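Ticket 2347 – Kolev arm, wrist joint stalls on reach
Opened by: Thaís Brandão
Status: open

Joint 5 drops out with fault 118 when the arm extends toward the back of the counter. Repeats on 2 of 3 runs. Firmware reflashed in November, no change. Bench supply swapped, no change.

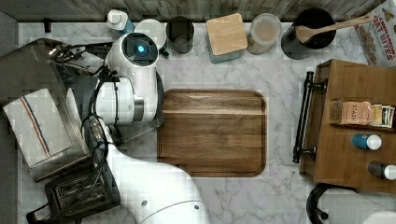 Fault 118 is a position timeout, so I looked at cable drag before the motor. The black cables run up the left side of the arm and loop around the joints, and they also lie across the top of the steel appliance. Next test is with that slack lifted clear and the Turna script unchanged.

Reply, Snežana Mladenović, 21:40
Log joint 5 current during the reach – a snag should show as a ramp. Leave the timeout at default until then.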